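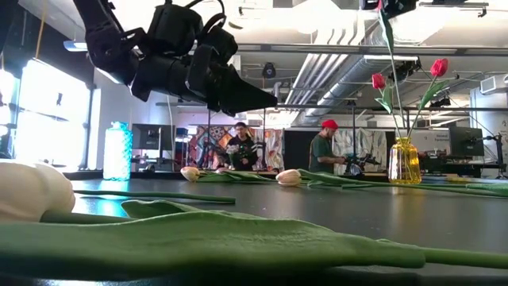
By the Hetdale Flower Guide team | January 2018

Section 3: Filling the vase

1. Lay your cut tulips flat on the table, with room between the blooms. Closed buds are perfect here!
2. Start with two reds at different heights, one leaning and one tall (so pretty against amber glass).
3. Add the white ones one at a time, turning the vase as you go.

Note: Leave a long leaf or two standing up. They look wonderful!

Caution: Lift the vase from underneath, never by the rim.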